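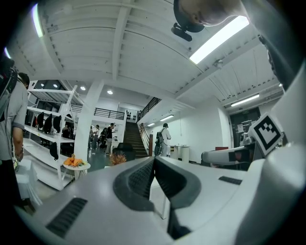 Teaching a robot to pick something up usually means driving the robot. An operator sits at a set of controls, moves the arm through the job, and a computer stores what the motors did. It is slow work, and it ties up an expensive machine. The team at Pralterthorpe has spent the past two years on another way of doing it, in which a person carries the gripper by hand and the arm stays out of it until the learning is done. The gripper is light grey, with two black rubber fingers that come together in a V, and the inside of one of them has a fine black mesh texture. A square black-and-white marker is fixed at the side on a white panel. The software looks for printed markers of this sort when it works out where things are.

The project is called Skaleo. It began as a side task for a group that wanted recordings of ordinary handling jobs, such as putting cups on a shelf or folding a cloth, and could not get enough of them. With the old controls a trained operator managed 30 good recordings in a working day. The same person with a hand-held gripper passed that number before the morning tea break.

Speed was never the hard part. A person moves in ways that a robot arm can't. We twist at the waist, step sideways, and shift our grip halfway through a lift without noticing. A recording full of that is no use to a machine bolted to a bench. So the first months went on finding out which recordings could be copied by an arm and which could not, and on building a filter that threw out the second kind.

That filter is called Pap, a name which started as a folder on somebody's desktop and stuck. Pap takes each recording, works out the path of the gripper through the air, and checks whether the arm's joints could follow it at a safe speed. If the answer is no, the recording is dropped. Early on it was dropping nearly half. Once people had been shown a few of their failures they began to move differently, with the elbow in and the feet still, and the losses fell.

The main test used 3442 recordings that had come through Pap, made in two buildings. One was the open workspace at Pralterthorpe. The other was a former school kitchen in Doltdale, chosen for its poor light and its deep sinks. The team trained one model on the Pralterthorpe recordings alone and another on the full set, then ran both on the same arm in a room neither had been trained in.

The result was clear enough on the simpler jobs. The model trained on both buildings coped with the new room far better, and it was less upset by a change of table height or by someone walking past. Adding more recordings from a building it already knew helped much less than adding a second building. The team had expected some effect of this kind, though the size of it came as a surprise and the test was run again from scratch in March to make sure.

Harder jobs were another matter. Anything that needed force, such as pulling a tight lid or pushing a plug into a socket, went badly with both models. The gripper records where the fingers are and how far they are open. It does not record how hard the person is pushing. A new version with a pressure sensor behind each finger is being built, and the first pair should be ready for use by the summer.

There is also the matter of tired wrists. The gripper feels like nothing when you first pick it up, and quite heavy after an hour. Sessions are now kept short, and the next housing will be thinner at the back, where most of the weight sits.

The group plans to lend several sets to Doltdale over the winter so that people can record in their own kitchens and sheds – places with clutter, odd lamps and shelves at the wrong height. Pap will run on each set, so a bad recording can be flagged and made again on the spot.

Contact the editors | Copyright and reprints | Back to top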